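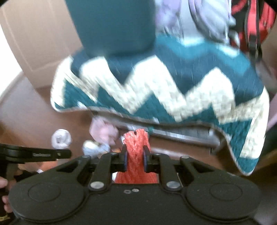
Issue 3, page 2

Menden Market Words: read me first

Menden Market Words is a list of about 2,000 words and short phrases used by sellers of fruit and vegetables. It was put together by Urs Haslinger from old price boards, order books and letters. The list is given as a plain text file, one entry per line.

What is in the file

Each line has four fields, divided by a tab: the word, its meaning in everyday English, the place where it was written down, and a note. The note may be empty. Places are Menden, Bastier and Umurier. Where a word was found in more than one place, it has a line for each of them, so please do not take the number of lines as the number of words.

Spelling follows the source. If a seller wrote the same word in two ways, both were kept – the second one has "see" and the first spelling in the note.

Sources

The largest part comes from the Egger order books, which are written in pencil and in some years are hard to read. A further 300 entries were taken from letters. These are marked L in the note. Names of buyers and sellers were left out of all entries.

Known problems

Words for weights are not reliable. The same word can mean a basket in Bastier and a half basket in Umurier, and the books do not always say which is meant. Names of pears were checked only as far as the letter M.

Changes since issue 2

Double lines for onions and leeks removed. Accents repaired in the Umurier entries. The field for the year was taken out, as it was mostly empty.

Use

You may copy and change the list freely, also for paid work. Please name the issue you used. Corrections are welcome until the end of July and will go into the next issue – one word per line, with the source, is the easiest form for me.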